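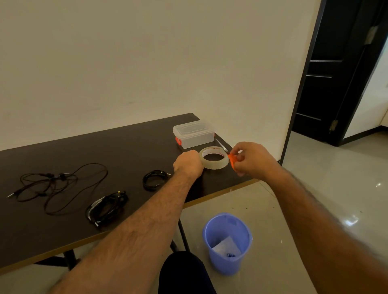
PRILTHOLM, 3/18/22

Sport > Football > Grounds and Facilities

Skavar to play on reinforced grass after Vaughan Park pitch is relaid

15 comments | 10 shares

Skavar FC will replace the playing surface at Vaughan Park during the close season and move its first team, women's team and under-18s on to a single reinforced grass pitch, the club has confirmed. Work is due to start once the last home fixture has been played in April.

The existing pitch is natural turf on a clay-heavy soil base that was last rebuilt when the east terrace was taken down. It drains through a set of clay pipes laid across the width of the ground, and a survey carried out over the winter found that several of these had collapsed or silted up on the side nearest the river. Standing water in that corner led to the postponement of two league matches this season and the late switch of a cup tie to the visitors' ground.

Under the new arrangement the top layer will be stripped and taken off site. A gravel layer will go in over new plastic pipework, followed by a sand and soil rootzone. The grass will be seeded, not turfed, and synthetic fibres will then be stitched vertically into the rootzone at regular spacing to hold it together under wear. The stitching system is supplied by Zistia, whose machine works from one touchline to the other in parallel strips and has to be booked well ahead.

Estrella Ponce, the club's head of grounds, said the choice had come down to the number of hours the surface would be asked to carry.

"At present we have three sides wanting the pitch and we say no to at least one of them most weeks," she said. "Fibres do not make the grass grow any better. They keep the surface level when the cover gets thin in January, and they stop the goalmouths from breaking up. You still need light, air and someone cutting it."

A full artificial surface was considered and rejected. League rules allow artificial pitches at Skavar's present level but not in the division above, and the club did not want to lay a surface that it might have to lift again on promotion. The reinforced pitch counts as natural grass for the purposes of the rules.

The dimensions of the playing area will change slightly. The pitch is to be shortened at the north end and moved towards the main stand, leaving a run-off of 4 metres behind each goal line. The present run-off at the north end falls short of what the league now asks for, and the club has been playing there under a yearly exemption. The touchlines will be re-marked to suit, and the dugouts will be shifted so that the halfway line falls between them again.

Capacity will stay at 3667. The first two rows of the north terrace had been expected to close because of the change in sightlines, but revised drawings show that the lowest step can be kept if the perimeter rail is lowered. The rail will be replaced as part of the same contract. Season ticket holders on that terrace do not need to do anything.

Undersoil heating has been left out. Jaqueline Serrano, the club's operations manager, said that ducts for a later installation would be placed below the rootzone while the ground was open, but that the boiler house, the running costs and the electrical supply had not been dealt with and were not part of the present scheme. Frost covers will continue to be used.

The work is planned to last roughly 10 weeks from the day the turf is stripped. The longest single item is the growing-in period after seeding, when the surface cannot be walked on except by ground staff. The stitching follows once the roots are deep enough to take the needles. If the seed is slow, the pre-season friendlies will be played away and the first home league match put back by agreement. The club has asked the league for an away fixture on the opening weekend in any case.

Training will not be affected. All squads will carry on at the Priltholm school fields, where the club has the use of two grass pitches and a small floodlit area under an agreement that runs past the end of the work.

Kenji Lindgren, the first-team coach, said the state of the pitch had shaped the way the side set up in the second half of the season. "We have played longer passes at home than away since the new year," he said. "I would like to be able to choose that." He added that players coming back from knee and ankle injuries had been held out of some home matches when the surface was at its heaviest.

Upkeep will be more demanding than at present. The new rootzone holds less water and fewer nutrients than the old soil, so feeding will be little and often, and the automatic watering system is to be extended from the centre of the pitch to all parts of it. Once a year the top growth will be removed by machine down to the fibres and the pitch reseeded, to prevent dead matter building up and burying them. Ms Ponce said the present mowers would be kept but that the deep spiking machine would have to go, as its solid tines could pull the stitching.

The old topsoil will be screened and offered first to the town's allotments and then to local clubs for filling hollows. It is not suitable for use as a rootzone. Anyone collecting will need their own transport, and loads will be released only on days when lorries are not using the Vaughan Lane gate.

Pedestrian access to the club office and ticket window will be from the main stand side throughout. The car park behind the north terrace will close from the start of work and reopen in stages.

Showing 4 of 15 comments

Yareli Gallegos
Good to see the river side drainage being sorted at last. My seat looks straight down that touchline and the linesman has been running through a puddle since November. Does the new pipework still empty into the same ditch though? If it does, the ditch wants clearing first.

northend_row_c
Lowering the rail is fine by me. It has been right across the goal line from where we stand.

Dayana Huerta
We have the stitched type at the ground where my daughter plays. It held up well for the first two winters, then they skipped the yearly strip to save money and it went soft on top. The article is right that the upkeep matters.

northend_row_c
@Dayana Huerta Did they have to close it to put it right, or was it done between matches?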